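News > Press Releases > Community Savings

Savings Groups in Studamholm District Finish Repairs to Flood-Damaged Grain Stores

STUDAMHOLM, February 20, 2025 — Members of 16 village savings groups in Studamholm district have finished repairing the shared grain stores that were damaged when the Vávra River flooded last September. The work was paid for out of the groups' own social funds, with a matching grant from Nullow, the rural development organization that has supported the groups since they were formed.

The stores serve 519 households in the low-lying wards along the river. Most of these families grow maize and sorghum and keep part of each harvest back for food and seed. When the river rose, water entered the stores through the floors and lower walls, and much of the seed set aside for planting was lost.

Each savings group keeps two pots of money. The larger one is used for loans, which members pay back with interest and share out at the end of the cycle. The smaller one, the social fund, is built from a fixed payment made at every meeting and is meant for emergencies such as illness or a death in the family. After the flood, the groups met together and voted to use part of their social funds for the stores.

"The members had already decided what to fix and in what order before they came to us," said Gonçalo Falcão, program manager at Nullow. "They had prices for cement and roofing sheets. Our part was to match what they put in and to get the materials up the road before the rains." 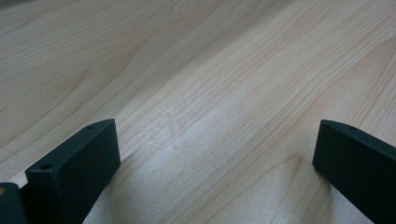
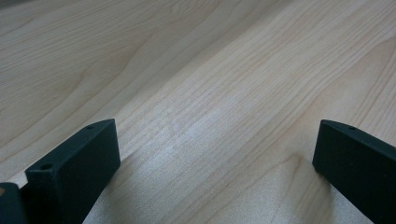
Building work began with the store at Wedix, the village nearest the river crossing, where the damage was worst. The old earth floor was dug out and replaced with a raised concrete slab. Drainage channels were cut on the uphill side of the building, and the door was moved to face away from the river. The same design was then used at the other sites, with small changes depending on the ground.

Group members supplied sand, stone and labor. Local builders were hired for the slabs and roofs and were paid a daily rate agreed on by the groups. Members who could not do heavy work cooked for the crews or looked after children at the site.

The project also included planting along the riverbank. Members set out 2,000 seedlings, mostly vetiver grass and native trees, on stretches where the bank had collapsed and gullies had started to form in the fields behind. Households with land next to the planted areas have agreed to keep goats and cattle off them until the roots take hold.

Replacement seed was handed out before the main planting. Families who received it will return the same amount to their store after harvest, so that each village has a reserve for the following season.

The groups have now set up a separate flood fund. Every member pays a small amount into it at each meeting, and the money can be used only for repairs to shared buildings, footpaths and wells. Withdrawals need the agreement of the full group — a vote by its officers is not enough.

Nullow will visit the stores again after the harvest to check the floors and drains. Training in record keeping for the new fund is under way and will continue through the current savings cycle.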